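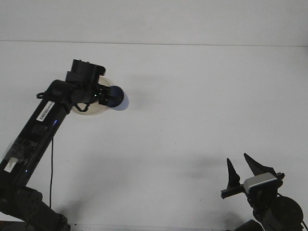 Chapter 3. Round Things on Flat Surfaces

A ball set down on a level table touches it at one small spot, and for that reason it is one of the hardest household objects to store. A glossy navy ball held over a white tabletop casts a soft shadow beside it, and a shallow round disc with a rim, like the one lying flat on the table, stays put much more easily than a ball would. In this chapter we look at how shape decides where a thing will rest. Section 1 covers rims and trays. Section 2 covers slopes, using the shelf measurements from the Flomley storeroom, where 1,758 items were sorted by shape in July. Exercises begin after Section 3.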